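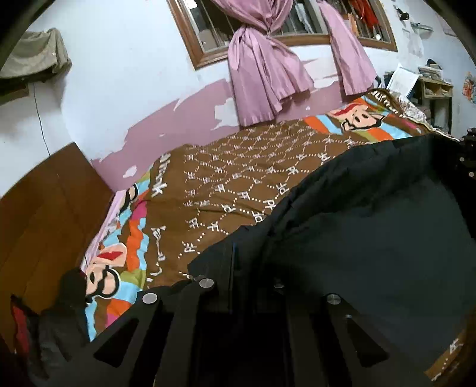

*Reading time: 2 minutes*

## Section 6: Folding dark clothes on the bed

Porkach home guide, Nirnum edition. Last revised February 2, 2019.

Please make the bed before you start. The bedspread must lie nearly flat; small creases do no harm.

1. Put one black garment on the bedspread. Keep the other clothes away from the bed.
2. Find the open end, and turn it to the wall.
3. Spread the cloth to both sides with the flat hand.
4. Look for a drawstring. If there is one, lay it on top of the cloth.
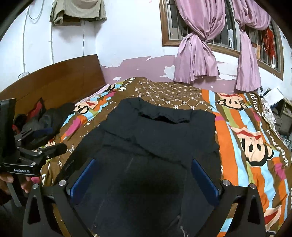 *Fig. 17. Garment spread on the bed, drawstring on top.*

**Note:** One long crease across the cloth is allowed at this step. Smooth it from the middle to the edge.

5. Bring one side over the other side.
6. Fold from the bottom up, two times. Thick cloth is folded one time only.
7. Take the bundle by its lower part and lift it slowly.
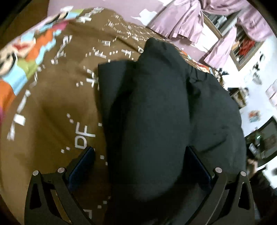

*Fig. 18. Dark item held by the lower part, over the brown cover.*

**Caution:** Do not pull the garment by the drawstring. The knot can pass inside the cloth and it is difficult to take out again.

For storing winter clothes until July, see page 51.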